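발표자 노트: 겨울철 의류 기부 물품의 접수와 분류
2022-12-09, 발표 Oanh Hứa (Girero 재단 물품지원부)

슬라이드 1. 인사 및 개요
참석해 주신 기관 관계자 여러분께 감사드립니다. 오늘 발표는 30분간 진행하며, 질의응답은 마지막에 일괄하여 받겠습니다.

슬라이드 2. 추진 경과
본 재단은 지난 7월 Zulstead 물류센터와 협약을 체결하고 접수 창구를 13개소로 확대하였습니다. 창구별로 상이하던 분류 기준도 이때 통일하였습니다. (협약서 사본은 배포 자료 뒷면 참조)

슬라이드 3. 품목 구분
겉옷, 침구, 아동복, 신발, 잡화의 다섯 가지로 구분합니다. 누빔 점퍼는 겉옷, 담요는 침구로 등록합니다.

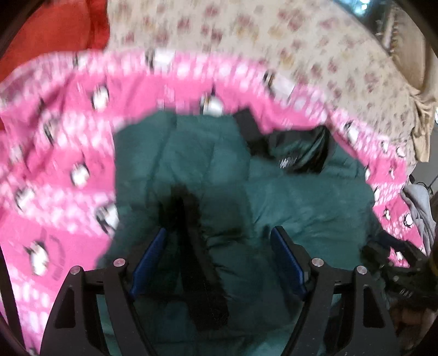
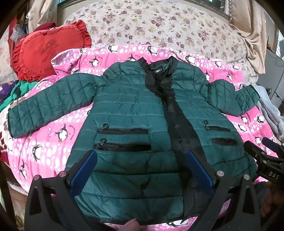
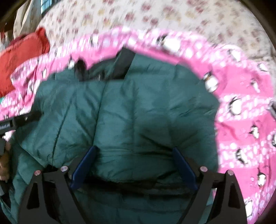
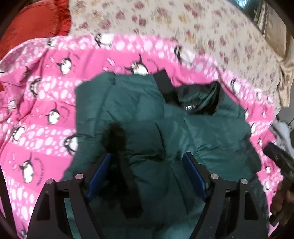
짙은 녹색 계열 누빔 의류와 분홍색 펭귄 무늬 담요

슬라이드 4. 접수 시 확인 사항
지퍼와 단추의 작동 여부, 충전재의 뭉침, 주머니 속 잔류물을 확인합니다. 세탁이 필요한 물품은 Sugden 세탁소로 인계하고 인계 대장에 서명을 받습니다. 훼손이 심한 물품은 접수하지 않습니다.

슬라이드 5. 배분 일정
배분 대상 명단은 Nerka 시스템에서 매주 갱신됩니다. 긴급 요청 건은 접수 후 5일 이내에 출고하는 것을 원칙으로 합니다. (여기서 잠시 멈추고 배포 자료의 서식 확인을 안내할 것)

슬라이드 6. 질의응답
개별 기관의 배분 수량에 관한 질의는 물품지원부에서 서면으로 회신드리겠습니다.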